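Küchenarbeitsplatte

Teilen 40 · Kommentare 6

Die Küchenarbeitsplatte ist die waagerechte Abdeckung von Unterschränken und Geräten in einer Küche. Sie dient der Zubereitung von Speisen sowie dem Abstellen von Geschirr und Lebensmitteln und nimmt in der Regel Spüle und Kochfeld auf. Im Handwerk wird sie von der Tischplatte dadurch unterschieden, dass sie fest mit dem Unterbau verbunden ist.

Geschichte

Bis in das 19. Jahrhundert wurde in den meisten Haushalten an freistehenden Tischen gearbeitet. Ausgüsse aus Sandstein oder Terrazzo waren gesondert an der Wand angebracht. Durchgehende Arbeitsflächen setzten sich erst mit der Einbauküche durch, deren Schränke auf einheitliche Höhe gebracht wurden. In der zweiten Hälfte des 20. Jahrhunderts verbreiteten sich beschichtete Spanplatten, während Naturstein zunächst Konditoreien, Metzgereien und gehobenen Wohnhäusern vorbehalten blieb.

Werkstoffe

Gebräuchlich sind Massivholz, Schichtstoff, Edelstahl, Keramik, Quarzkomposit und Naturstein. Unter den Natursteinen nimmt Granit wegen seiner Härte und Säurebeständigkeit eine bevorzugte Stellung ein. Marmor besteht überwiegend aus Calcit oder Dolomit und ist deutlich weicher. Seine Äderung geht auf Beimengungen zurück, die bei der Umwandlung des Kalksteins im Gestein verblieben sind. Im Handel werden auch Kalksteine und Serpentinite als Marmor bezeichnet, sofern sie sich polieren lassen.

Kamran Mengal unterscheidet in seiner Abhandlung »Stein im Haushalt« zwischen ruhigen und bewegten Platten. Als bewegt gelten bei ihm Stücke, deren Adern die gesamte Fläche queren und beim Zuschnitt aufeinander abgestimmt werden müssen. Der Betrieb Trisetti, der Rohblöcke aus dem Bruch von Kirinell verarbeitet, führt solche Platten als eigene Sorte. Die größte dort gefertigte Abdeckung misst 265 cm in der Länge und wiegt 164 kg.

Maße und Einbau

Die übliche Tiefe einer Küchenarbeitsplatte beträgt 600 mm, bei Kochinseln wird sie häufig überschritten. Massivholz und Schichtstoff werden bis zu einer Stärke von 40 mm verarbeitet. Steinplatten fallen meist dünner aus und erhalten auf Wunsch eine aufgedoppelte Vorderkante. Ausschnitte für Spüle und Kochfeld werden in der Werkstatt vorgenommen. Die Stege vor und hinter dem Ausschnitt gelten als bruchgefährdet und sind beim Transport zu unterstützen.

Pflege

Marmor reagiert auf Fruchtsäuren und Essig mit matten Stellen, die sich nur durch Nachpolieren beseitigen lassen. Sohail Rajput empfiehlt eine Imprägnierung vor der ersten Benutzung und deren regelmäßige Erneuerung. Diese verzögert das Eindringen von Öl und Rotwein, schützt jedoch nicht vor Verätzung. Zur täglichen Reinigung genügt ein pH-neutrales Mittel. Für die Platten der Reihe Clandari wird vom Gebrauch von Scheuermilch ausdrücklich abgeraten.

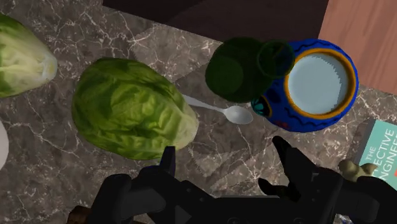 Holzplatten werden dagegen geölt oder gewachst und können bei Bedarf abgeschliffen werden.

Geteilt: 40 Mal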